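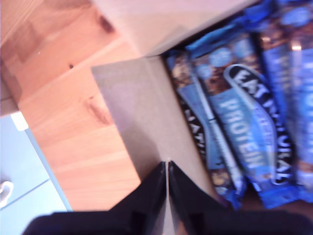
Tips for Picking From an Open Box

These notes are for people who write the software side of a small two-arm table setup and want it to take wrapped bars out of a carton and put them on a dish. I collected them while I worked on the planner we call Tedesco. Most of them cost me an afternoon each.

Throw away smeared images before the detector sees them

A wrist camera gives you bad images while the arm travels. My first version sent every image to the detector, and the detector was very sure about things which did not exist. Now I compute one sharpness score on a gray copy of the image. If the score is under 90, the image is dropped and the last good estimate stays. The number depends on your lens and your light, so record one slow run and one fast run and choose a value between them.

If you drop more than 5 images in a row, stop the arm and let it look again. Do not let it continue on an old estimate.

Treat the flaps as walls

Cardboard flaps move when you touch them, and for this reason many people leave them out of the collision model. I did this also. Then the planner thinks the opening is wider than it is, and the finger pushes the flap down over the bars. Put each flap in the model as a thin plate, with its angle measured at the start of the run. Measure again after every pick which touched the carton.

For the approach, come from above and keep the jaw parallel to the nearest flap. Limit the force during the last part of the descent.
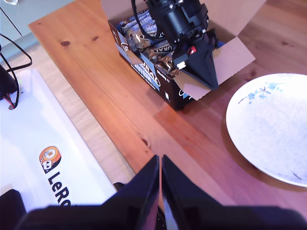 The cable also needs space. I give it a simple capsule shape in the model, a little thicker than the real one, and I attach it to the link before the gripper. It is not exact, but the planner stopped choosing poses where the cable goes under a finger. Jessie Rennie uses a chain of small spheres for the same purpose, and her planning time is longer than mine.

Keep the two arms in one clock

When one arm waits near the table edge and the other one works, both must read the same time. We had a difference of 800 milliseconds between two computers and searched for the error in the planner for two days. Check the clocks first. Write the difference in the log at every start, and refuse to start if it is too large.

Give the waiting arm a named parking pose. "Stay where you are" is not a pose.
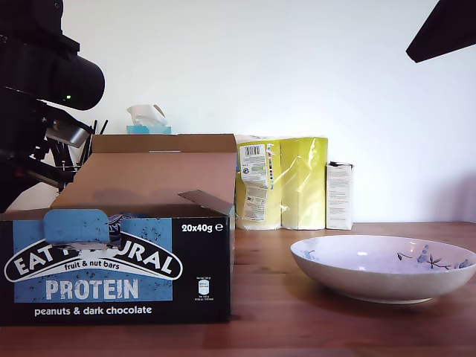 A detector trained on brand names will fail you sooner or later. Viola Morelli labeled 414 images for us, and she marked the carton by its printed front. It worked until something covered a part of the print. A blue tab hanging over the middle of "EAT NATURAL" is enough to hide several letters, while the big word "PROTEIN" under it is still easy to read. So label the outline of the carton and the opening as separate classes, and use text only as a second check.

Glossy things in the background

Clear plastic film gives highlights, and the depth sensor returns holes or strange points there. Cut the point cloud to the working area before you fit the table plane. I keep a margin behind the carton and remove everything after it. Glazed dishes have the same problem at the rim. For these I fit an ellipse in the color image and take the height from the table plane.

Save the settings with the run

Tedesco writes all thresholds in the same folder as the log. Before this, Romain Delorme and I compared two runs for a whole morning, and they had different force limits.

Last change to this page: 26 April 2021. The part about soft bags is not finished.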